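The Back Garage Arm: Build Gallery

Welcome to the gallery for our arm project! We are a small bunch who share a workshop behind the Stallomus bike store, and since May we've been building a six-joint arm that can handle long tools. We call it Plullis. Half of the work happens at the bench with wrenches and printed parts, and the other half happens on the computer, where we try every move in simulation before the real motors get to have a go. I love both halves, so this page has plenty about each.

Sumaiya Kanagaratnam drew the covers and the joint housings. Debashish Khondokar did the wiring and most of the swearing. I handle the simulation, and Sabina Chowdhury keeps the parts list in order, which is a bigger job than it sounds (411 lines in the sheet at last look, and she knows every one of them!).

The practice table in the simulator is my pride and joy. I went with big orange and light green squares because I wanted to see right away where things land, even when I'm squinting at a laptop at the far end of the shop. On it we've got a tray with raised walls and a single ball, plus a few loose things to make life harder for the planner. The game is simple to explain and really tough to do well: hold a long rod, reach into the tray, and nudge the ball where you want it without smacking the walls.

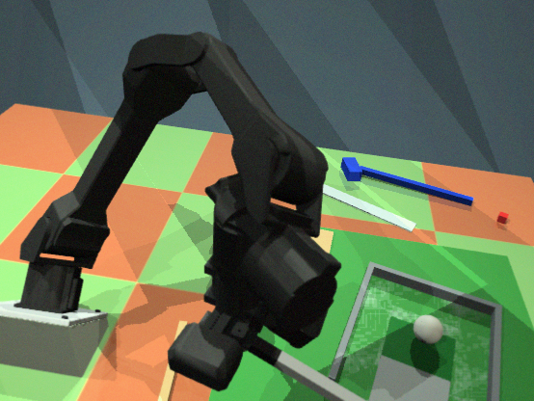

Plullis in the simulator, rod in the gripper and the ball in its tray. The blue hammer and the tiny red cube are at the back of the table.

Rods are so much fun to work with. A small turn at the wrist becomes a big swing at the tip, so every bit of sloppiness in the joint settings shows up right there. We ran 2,899 practice tries with the first set of wrist limits, then Hubert Walczak looked at the log and spotted that I had two of the limits swapped. Two minutes to fix! The next batch was much smoother, and I slept very well that night.

On the hardware side, the shoulder is together and the elbow turns freely by hand. We printed the wrist shell in 16 pieces, mostly so it would fit on the little printer we have, and glued them up over a couple of evenings. The base plate came from Khunthong, cut to our drawing, and the holes lined up the first time. I may have cheered.

Still to do: the last wrist motor, a better cable path through the forearm, and a real tray to match the one in the simulator. Sabina has already found a sheet of material for the walls for 25 dollars, so that one is next.

Page updated 27/07/2022 by Rizwan Sheikh. Come by the shop if you want to try the controls, and bring a screwdriver if you have a good one.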